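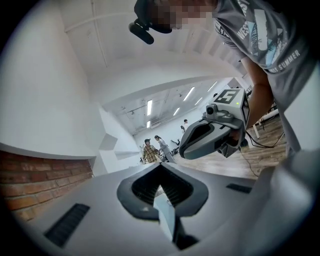
Dulce de membrillo casero, paso a paso

Los primeros membrillos llegan a finales de septiembre y duran poco en las fruterías. Con kilo y pico de fruta sale una fuente mediana de dulce, suficiente para un par de meses si en casa sois tres o cuatro. Se tarda una tarde, aunque la mayor parte del tiempo la olla va sola, y luego hay que dejarlo cuajar hasta el día siguiente.

La receta es la que hago siempre, con menos azúcar que la tradicional de partes iguales. Queda algo más ácido y un poco más blando. Si lo queréis muy firme, de los que se cortan en lonchas finas, subid el azúcar hasta igualar el peso de la pulpa.

Ingredientes

Membrillos maduros, cinco o seis según tamaño
775 g de pulpa ya cocida (lo que suele salir de esos membrillos)
500 g de azúcar blanco
El zumo de un limón grande
Agua para cocer

Utensilios

Olla grande con tapa
Cazuela ancha de fondo grueso
Pasapurés o batidora
Cuchara de palo de mango largo
Molde rectangular y papel de horno

Elegir la fruta

El membrillo maduro es amarillo entero, sin zonas verdes, y huele mucho. La pelusilla gris sale frotando con un paño húmedo. Los golpes marrones por fuera no importan si no llegan al centro. Si están verdes, dejadlos en un cuenco fuera de la nevera una semana y dadles la vuelta de vez en cuando. Los que compro vienen de la cooperativa de Kellance y son bastante irregulares, unos enormes y otros como una manzana pequeña, así que me guío por el peso de la pulpa y no por el de la fruta cruda.

Cocer

Lavad los membrillos y metedlos enteros en la olla, con piel y todo. Cubridlos de agua fría. Flotan, es normal; poned un plato encima si os molesta. Cuando rompa a hervir, bajad el fuego y tapad. Los pequeños tardan cuarenta minutos y los grandes pasan de la hora. Están listos cuando un cuchillo entra hasta el corazón sin hacer fuerza. Alguno se abrirá por un lado durante la cocción y no pasa nada.

Sacadlos con una espumadera y dejad que se templen en un escurridor. No tiréis el agua todavía. Apartad 300 ml en una jarra, que puede hacer falta luego, y con el resto se puede preparar jalea si tenéis ganas.

Pelar y triturar

Ya templados, la piel se quita con los dedos. Abridlos, retirad el corazón con las semillas y también la parte dura y arenosa que lo rodea. Ahí conviene ser generoso con el cuchillo, porque esos granitos se notan después en la boca.

Pasad la carne por el pasapurés con el disco fino. El mío es un Prestitz viejo al que le baila la manivela y sigue cumpliendo. Con batidora se acaba antes y la textura es más lisa; con pasapurés queda un poco de grano, que es como me gusta a mí. Si la pulpa está tan seca que la batidora se atasca, añadid un chorrito del agua reservada. Lo mínimo, porque toda el agua que echéis habrá que evaporarla.

Pesad la pulpa. Si no os salen justos los 775 g, multiplicad lo que tengáis por 0,65 y ya tenéis el azúcar.

La cocción con azúcar
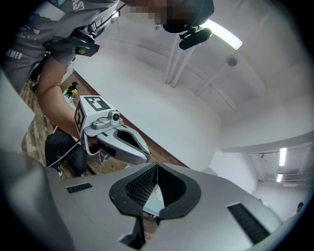

Poned la pulpa, el azúcar y el zumo de limón en la cazuela ancha, a fuego medio, y removed hasta que el azúcar se deshaga. Al principio se aclara y parece que habéis hecho algo mal, de lo líquida que queda. A los diez minutos empieza a borbotear y hay que bajar el fuego. Para comprobar el fondo hay que mirar desde arriba, inclinándose; con el membrillo hirviendo hacedlo un poco de lado y apartando antes la cazuela del fuego, que las burbujas saltan y queman bastante. Pasad la cuchara por el centro. Mientras el surco se cierre enseguida, le falta.

El tiempo total a fuego bajo va de cuarenta y cinco minutos a una hora. Durante la primera mitad basta con remover cada tres o cuatro minutos. En la segunda hay que estar encima, porque se agarra. Si se pega un poco, no rasquéis el fondo: cambiad el dulce de cazuela y seguid.

El color pasa de amarillo pálido a naranja y luego a un tono más rojizo. Cada año sale distinto. Depende de la variedad y de lo que haya cocido, y no sirve como única señal para apagar.

Cómo saber si está

Hay dos pruebas y yo hago las dos.

La del surco: la cuchara abre un camino en el fondo de la cazuela y se queda abierto unos segundos.

La del plato: meted un plato pequeño en el congelador al empezar. Poned encima media cucharadita de dulce, esperad un minuto y empujad con el dedo. Si se arruga y no chorrea al inclinar el plato, ya está.

Moldear

Forrad el molde con papel de horno dejando que sobresalga por dos lados. Volcad el dulce caliente, dad unos golpes contra la encimera para sacar el aire y alisad con una espátula mojada. Dejadlo sin tapar hasta que esté frío del todo. Después cubridlo con un paño limpio y esperad a la mañana siguiente para desmoldar.

Si a las veinticuatro horas sigue blando, se puede devolver a la cazuela y cocerlo otros diez o quince minutos. Lo he hecho un par de veces. Pierde algo de aroma.

Conservación

Envuelto en papel de horno y dentro de un recipiente con tapa, aguanta en la nevera varias semanas. Con menos azúcar dura menos, así que miradlo antes de servir y, si aparece moho, a la basura entero. También se congela bien cortado en porciones. Al descongelar suelta un poco de líquido por la superficie, se seca con papel de cocina y listo.

Variaciones

Corey Rutherford me escribió el otoño pasado para contarme que cuece los membrillos con una rama de canela y la retira antes de triturar. Lo probé y queda bien, siempre que sea una sola rama. Con vainilla no me convenció. También se puede cambiar una cuarta parte de la pulpa por manzana reineta cocida; el dulce sale más suave y tarda algo más en espesar.

Para acompañar, queso curado de oveja o requesón. Los recortes que quedan al igualar los bordes los pico y van al yogur.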